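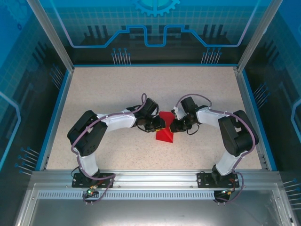 The Esora Shapes: Gallery

Welcome to the gallery of the Esora blocks. I started this page in June, when the second box came from Lernside, and I add to it when I have a free evening. Each shape has its own short text. I write the name of the shape in English and a few words about how we use it. Some of the texts are longer than others because I like some blocks more.

Esora is a set of 11 solid shapes in plain bright colors. There are no letters or numbers on them. We keep two sets, one at home and one in the learning room at Rundetbridge, where children and their parents can use them in the afternoon.

Red triangular prism
The one I am asked about most. It has two triangles and three rectangles, so five faces in total. Children call it the roof, the cheese or the tent, and it depends on which way it is turned. A bright red is easy to find on a beige, speckled floor, which I can't say for the yellow one.

Red triangular prism, point toward you
Turn the block so that one corner of the triangle comes to the front, and you get a wedge. Small children often don't believe it is the same block. I ask them to close their eyes, hold it with both hands and turn it slowly. After this they usually agree with me.

Red triangular prism, held from two sides
A good first exercise. Hold the block between left and right with the same pressure. The faces of a prism are not all parallel, so if you press on two sloping faces, the block wants to slide away. With the cube you will not notice this, and for this reason we give the cube first and the prism second.

Blue cube
Every edge is 50 mm. It is the measure for the rest of the set, and if you lose it you will miss it more than any other. Ours at home was under the refrigerator for most of a winter.

Small green cube
The edge is 30 mm. Five small cubes in a line should be as long as three big cubes in a line, but there is only one of each in the box, so we tested this with paper copies.

Yellow cuboid
Very useful as a bridge, a bench or a bed for a toy mouse. The yellow is pale and it disappears on a light floor. I would like to have it in orange, and I wrote this to Lernside. They answered politely that the colors are fixed.

Orange cylinder
It rolls, and that is its whole character. If you work on a table, put a towel along the edge. When it stands on its flat end it is a good tower base, and the triangular prism can lie on top with a rectangle face down. Then you have a small house with a round room.

White sphere
It is not possible to build with it, but children choose it first. We put it in a bottle cap to keep it in place. The younger ones like to hear that it has no corner and no edge, and they check it many times.

Purple cone
The tip is a little rounded, so it doesn't hurt when you step on it in the dark. I have tried.

Green square pyramid
Often confused with the triangular prism, also by adults. The pyramid comes together in one point at the top. The prism keeps the same triangle all the way from one end to the other. If you imagine to cut it like bread, every slice of the prism is equal, and the slices of the pyramid become smaller.

Blue hexagonal prism
Children who know bees like this one. It has eight faces, and the counting is a good test of patience, because it is easy to forget where you began. A small piece of tape on the first face helps.

Yellow half cylinder
It makes a nice seesaw when the round side is down. With the flat side down it is a tunnel without a hole, as one girl in Rundetbridge explained to me.

Black octahedron
The newest shape for us, and the most difficult to draw. It can rest on any of its eight triangles. We use it last.

How we play with them

Most of our games need only a floor and a few blocks. The simplest one is "give me". One person names a shape and the other finds it by touch in a cloth bag. The prism is quickly found by its long straight edges. The cone and the pyramid take more time.

The second game is drawing around. Put a block on paper, draw around it with a pencil, then turn it to another face and draw again. The triangular prism gives two different figures, a triangle and a rectangle. The sphere gives a lot of laughing and no figure.

The third game is "same roof". Two players build the same house from spoken instructions, without looking at each other's work. We use both sets for this. It is harder than it sounds, mostly because "behind" means something else for each player.

Care and storage

Wipe the blocks with a damp cloth and let them dry before they go back in the box. Don't leave them on the windowsill in summer. The box has a place for every shape, but the lid closes only if the prism lies in the right direction, with the triangle toward the short side. If the lid stands up in one corner, look there first.

We also have a cotton bag from Šimkus, and it is better for travel. It has a drawstring and an inside pocket for the two small pieces that get lost.

Questions I receive

The blocks are sold as a full set, and I don't sell them. A single lost shape can be ordered from Lernside, but you must write the color and the shape both, otherwise they send the cube.

You may print the texts and use them at home or in a classroom. If you find a mistake in my English or in my geometry, please write to me. The page for the drawing sheets is not ready yet, and I will put the link under the octahedron when it is.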